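Section 4. The Hatch Latch and Lift Pin

Last updated: April 4, 2025

If you've made it through Section 3, your Polow is bolted down and the arm is sitting in its parked position. Now we get to the part people always ask me about at this point: can it do the chores yet? Some of them. It'll move parts from one bin to another all afternoon. It still can't fold a fitted sheet to my standards, and I wouldn't hand it my good glasses. Opening its own supply housing and getting the next tray out is somewhere in the middle, and whether it manages that depends a lot on how well you set up the latch and the pin.

I'm writing this for the Kuusk housing, the orange one. If you have the older Lumport cabinet, the steps are the same but the latch sits higher and you'll want the long bracket from the Bonura kit.

4.1 Before you start

You'll need the hex keys from the bag, a flashlight and a rag. Give yourself 40 minutes the first time.

CAUTION: Switch off at the wall and wait 20 seconds before you put a hand inside. The latch can snap shut on a fingertip, and it hurts more than you'd think (ask me how I know).

4.2 Mounting the latch and routing the cables

1. Slide the latch down onto the orange mounting bar, between the two black rails. Start the nuts by hand and leave them a little loose for now.

2. Bring the black cables in from the left and let them swing down to the top of the latch in one easy curve. Please don't pull them straight! I did on my first build, and the arm snagged them every single time it reached in.

3. Check that the chrome pin is up on the right, well clear of the latch. You want plenty of open orange between the two. The washer partway up the shaft and the small cross-hole near the tip should both be easy to spot from the wrist camera, as they are in this view.
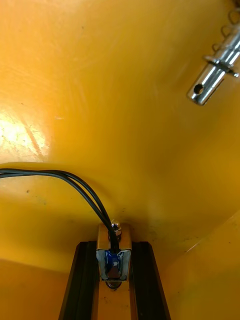 4. Tighten the latch nuts, then wiggle the latch with two fingers. If it rocks on the bar, snug it up again.

NOTE: Glossy paint is hard on the camera. A strong white glare spot up in a corner is fine – mine has always had one – but if it lands on the pin, move your lamp. Scuffs and little dark specks haven't bothered the software at all, so don't waste an evening polishing.

4.3 Teaching the pull

5. Power up, choose Teach, and guide the gripper to the pin by hand. Close it gently and draw the pin straight out along its own line. Any sideways tug and it'll bind.

6. Save that, then put the pin back the same way. Do the whole thing 3 times so the arm has something to average.

7. Run 40 cycles at slow speed and stay in the room. When I did mine in June, the pulls went well and the putting back was the weak spot. A person finds the hole by feel, and the arm mostly goes by sight.

CAUTION: If the arm misses the hole twice in a row, press Stop. Left alone it'll keep poking, and you'll end up with a scratched housing and possibly a bent pin.

If you're still getting misses after a second round of teaching, go back to step 4 before you blame the software. A loose latch shifts the hatch just enough to throw everything off. Cable faults are in Section 6.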